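The Long Way Back to Teff

The mill at Trilenport starts at 5 in the morning and can be heard from the bus stop. By 7 the first sacks are on the loading dock, and the air in the street smells like toasted grain.

Kidus Zeleke bought the building when it was a tire warehouse. He had been a line cook and then a bakery manager, and he was tired of paying for flour that had spent months in a shipping container. Teff does not keep its flavor well once it is ground. Bread made from old flour is flat and a little bitter, and the people who grew up eating injera can tell at the first bite.

"My mother would send it back," Zeleke says. "She sent back a lot of things."

Teff is a very small grain, so small that it slips through the seams of ordinary sacks. It is grown mainly in Ethiopia and Eritrea. American farmers have planted it for decades, but much of that crop is cut for horse hay. Growing it for flour is harder. The plants fall over in wind, the seed has to be drilled into a firm bed, and a combine set up for wheat will blow much of the harvest out the back.

Zeleke's first supplier was the Workneh farm, up the valley, which put in a trial field one May and lost most of it to a hailstorm. The family tried again the next year with an earlier planting and a brown variety that stood up better. That field yielded 1062 pounds an acre. It was enough to run the mill through the winter.

The flour is sold under the name Lota, in paper bags with a folded top. There are 2 kinds, ivory and brown. Ivory is milder and costs more. Brown sells faster, mostly to restaurants, and one of them, Drondia, goes through roughly 650 pounds in a month.

Making injera at home takes patience. The flour is mixed with water and left to ferment for a few days, until it smells sour and a dark liquid collects on top. The liquid is poured off, and the batter is thinned and cooked on one side only, under a lid. New cooks tend to make it too thick. The holes on the surface should open before the lid goes on. 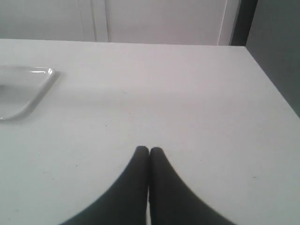 Zeleke keeps a jar of starter in the mill office and gives some away to anyone who brings a clean container. He tells them to feed it with the same flour each time and to expect the first few rounds to tear. In April he plans to add a second millstone, if the floor can be made level enough to hold it.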